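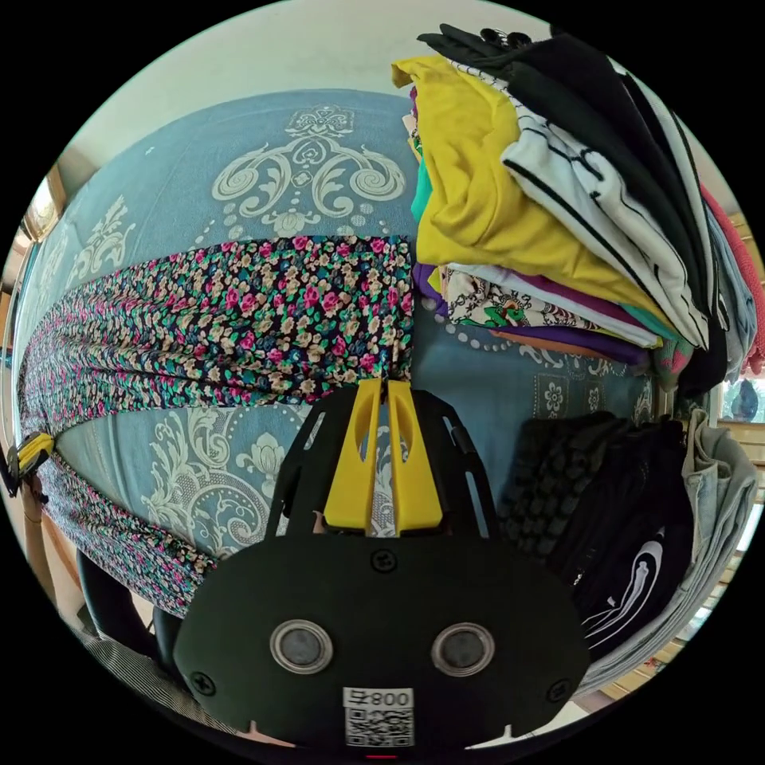

Roald Granström

Minutes, folding group, Tuesday, 10.00

Joined: the Nesthorpe room in full, Ulville on the line, Fahy on the line from item 2. Wetudwood sent apologies and a long, very useful email, which was read out under item 3.

1. Last minutes
Agreed, with one fix. The towel runs were done at Ulville, not at Nesthorpe. Sorry, Ulville!

2. Results from the mixed-pile training
The big item of the day, and it took up most of the morning. We now have 1000 demonstrations recorded with the hand-held grippers in ordinary bedrooms. For this round, 400 of them were set aside to train a policy on mixed piles only, meaning knitwear, prints, dark things and stripes all on the same bed, with folded and unfolded clothes side by side. The comparison policy had the same number of demonstrations, all on a bare table with one garment at a time.

On the test garments the mixed-pile policy got a good first grasp on 70 per cent of tries. The table-only policy managed well under half of that on the same beds. Everybody was delighted, and Ulville asked for the number to be read out twice.

Ulville then asked the proper question, whether we are seeing the effect of the piles or just of the beds. A soft mattress gives under the fingers and a table doesn't, so the two sets differ in more than clutter. Agreed that we can't tell them apart yet. A third set is needed: single garments, on beds, nothing else around. Until then the write-up will say "home recordings" and make no claim about piles as such.

Fahy joined at this point and we went through the numbers again, which nobody minded.

3. Patterned fabric
Long, floral pieces on patterned bedspreads were expected to be the worst case, and the group spent a good while on the recording with the small-flowered navy fabric on the blue and cream spread. The spread has large scrolls all over it, so there is plenty for the policy to mistake for an edge. The end of the fabric is gathered to a narrow point just ahead of the yellow fingers, and the view from the gripper shows that point very well. Several of us thought it the best view of a grasp point we have in the whole collection.

Wetudwood's email makes a lovely suggestion: label where the fabric comes to a point or a corner, and let the policy learn to look for that before anything else. Flower prints and stripes would then matter much less. Fahy has tried something similar with tea towels and found it slow to label but worth the effort. Agreed to try it on a small batch first.

Dark on dark is still hard. Black garments lying over other dark ones confuse the policy and, to be fair, confused two of us during labelling as well. More light in the room helps up to a point, but a bright window near the bed washes out the wall side of the view. Ulville will try fixed exposure.

4. Recording habits
The wide view is staying. There was some talk of cropping the curved outer part to save storage, but the stacks at the side of the bed often sit right out there, and the policy seems to use them to work out where the free space is. Ulville ran a quick check with the outer part removed and placing got clearly worse. A really nice little result, and it goes in the write-up.

People recording should slow down just before the fingers close. The fastest demonstrations have too few usable images around the grasp. Ulville's recordings are the model to follow.

5. Actions
Ulville: record the single-garment-on-bed set, 6 bedrooms, same garments as the test list. Fixed exposure trial alongside.
Wetudwood: short labelling guide for points and corners.
Fahy: send over the tea towel labels and the script.
Nesthorpe: label the first small batch, starting with the floral pieces. Roald to redraw the results chart with both training sets on one axis.

6. Any other business
Fahy would like to try duvet covers. Much laughter, then quite a lot of interest. On the list for January.

Closed at 12.15.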